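7. FALLOS DE AGARRE, ENREDOS Y PARADAS INTEMPESTIVAS

Esta sección se aplica a las pinzas manuales de dos dedos del equipo Kavotley y, con ligeras variantes, a las del modelo Arnus con almohadillas de repuesto. Si ha llegado hasta aquí sin leer la sección 6 (calibración), vuelva a la sección 6. Sabemos que no lo hará, pero queda dicho.

7.1 Antes de echarle la culpa al software

El código E-18 significa "cierre incompleto". La pinza ha recibido la orden de cerrar, algo se lo ha impedido y el registro lo apunta con la discreción de una portera. En la primera versión de este manual se recomendaba reiniciar. Cor Vermeulen reinició su unidad una mañana entera y al mediodía encontró una goma de pelo enrollada en el pasador interior. Desde entonces el reinicio es el paso 8.

El E-18 es poco frecuente con cajas, vasos y objetos de los que uno compra pensando en un robot. Se dispara con accesorios pequeños, elásticos o envueltos en plástico brillante, y se dispara todavía más cuando están sobre una superficie blanda: los dedos empujan, la tela cede, y lo que se cierra entre las almohadillas es un pellizco de manta.

ATENCIÓN: no meta los dedos entre los brazos articulados con la pinza alimentada. Los huecos del varillaje parecen hechos a la medida de una yema, y al cerrar dejan de serlo.

7.2 Colocación de los objetos

1. Extienda la manta sobre la cama y tire de las esquinas hasta que no queden bolsas debajo de la zona de trabajo. Una arruga alta cuenta como obstáculo.

2. Coloque la caja abierta en la mitad más alejada del operador. Debe ser poco profunda. Si las paredes son altas, los brazos tropiezan con el borde antes de que las almohadillas lleguen al fondo.

3. Reparta los accesorios sueltos entre la caja y el operador, con espacio para que la pinza baje abierta sin tocar al vecino.

4. Aparte de los demás todo lo que tenga espiral, volante o cinta. Son los tres grandes proveedores de E-18.

5. Compruebe que los envoltorios transparentes no tengan solapas levantadas. Una solapa se pega a la almohadilla y viaja con ella hasta el objeto siguiente, donde empieza un fallo nuevo con otro número.

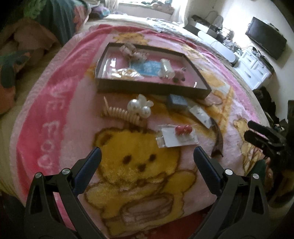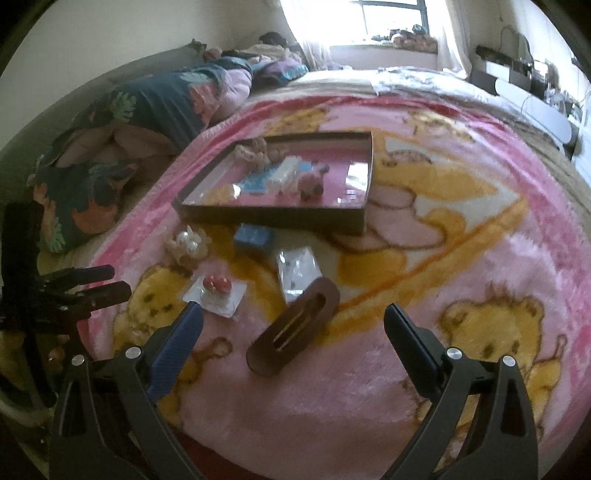

Accesorios de pelo sobre la manta rosa, con la caja abierta detrás y las pinzas separadas.

7.3 Procedimiento ante un E-18

1. Suelte el gatillo. Parece obvio. Riet Timmermans, que atiende las consultas de Brundum, asegura que la mayoría de la gente aprieta más fuerte.

2. Espere a que el piloto pase a ámbar fijo. Si parpadea, el motor sigue intentando cerrar y no conviene discutir con él.

3. Levante la pinza en vertical, despacio, hasta separarla de la tela. Si la manta sube también, bájela de nuevo y pase directamente al apartado 7.4.

4. Desconecte la alimentación.

5. Abra los brazos con la mano y mire primero las almohadillas y después los pasadores. El orden importa: al revés se suele encontrar la goma y olvidar el trozo de plástico.

6. Retire lo que haya. Con una espiral, busque el extremo y desenrolle. No tire de ella. Una espiral estirada sale entera, sí, pero sale con destino propio.

7. Limpie las estrías de las almohadillas con un paño seco. La pelusa de felpa se acumula en el fondo y reduce el agarre mucho antes de que se vea a simple vista.

8. Conecte de nuevo y, ahora sí, reinicie.

9. Haga tres cierres en vacío. Si los tres se completan, anote la incidencia y continúe. Si alguno falla, apunte la posición del brazo en el momento del fallo y no siga trabajando con esa unidad.

Nota: los cierres en vacío se hacen en el aire. Hacerlos sobre la manta da un resultado precioso y no dice nada.

7.4 La pinza ha agarrado la tela

Es el fallo más común sobre felpa y el que peor se cuenta por teléfono. El operador cree tener el objeto, sube, y con el objeto sube una tienda de campaña en miniatura. Todo lo demás rueda hacia el valle más cercano.

1. No sacuda la pinza.

2. Sujete la tela con la mano libre, a un palmo de los dedos de la pinza, y apriétela contra el colchón.

3. Abra al máximo. Si no abre, desconecte la alimentación y separe los brazos a mano, tirando de la base y nunca de las puntas.

4. Revise la tela. Si queda algún hilo prendido en un tornillo de articulación, córtelo. Arrancarlo afloja el tornillo, y el tornillo flojo da un E-18 permanente que luego hay que enviar a Van der Linden para su reparación, con el correspondiente intercambio de formularios.

5. Vuelva a colocar los objetos desplazados y repita la maniobra desde el principio. Una toma reanudada a la mitad no es válida.

Para que no se repita, baje con los dedos muy abiertos y pare en cuanto las puntas rocen el pelo de la manta. El instinto pide hundirlas un poco más. El instinto no ha leído este manual.

7.5 Dos pinzas en la misma zona

Cuando trabajan varias pinzas sobre la misma superficie, mantenga una separación mínima de 300 mm entre cuerpos. El sistema no detecta colisiones entre pinzas manuales; da por hecho que las personas se ven. Robel Tilahun y Hendrik Dierckx demostraron en enero que es mucho suponer, al ir los dos a por el mismo pasador de pelo. Las unidades sobrevivieron. Del pasador se conservan dos mitades.

- Acuerden de viva voz quién entra en la caja y quién espera fuera.
- No pase un brazo por encima del otro.
- Si las pinzas se tocan, suelten los dos. Soltar por turnos prolonga el asunto.

PRECAUCIÓN: si hay alguien en la cama durante el trabajo, avísele antes de cada arranque y mantenga la pinza apartada de la ropa y del pelo. Una almohadilla que sujeta una horquilla sujeta también un mechón, y con el mismo entusiasmo.

7.6 Desgaste de las almohadillas

Cambie las almohadillas cuando las estrías dejen de notarse al pasar la uña. La referencia del juego de recambio es la 454 y trae dos piezas con sus tornillos. Cámbielas siempre por parejas: una nueva frente a una gastada hace girar los objetos redondos, y las bolas brillantes salen despedidas hacia debajo de la cama, zona que la garantía no cubre.

Apriete los tornillos hasta el tope y ni un cuarto de vuelta más. Rostislav Murín, de montaje, pide que se subraye esta frase. El formato no lo permite, de modo que se repite: ni un cuarto de vuelta más.

7.7 Qué enviar al servicio técnico

Adjunte el registro completo, el número de serie y una nota breve con el objeto que se intentaba coger y la superficie sobre la que estaba. "No va" se recibe a menudo y se archiva con cariño, pero no permite abrir una reparación. Si hubo enredo, incluya el objeto en una bolsa cerrada. Se devuelve con la unidad, salvo las gomas en espiral, que en el taller tienden a desaparecer.

Revisión de esta sección: 13/04/2022. Sustituye a la hoja suelta que acompañaba a las primeras unidades.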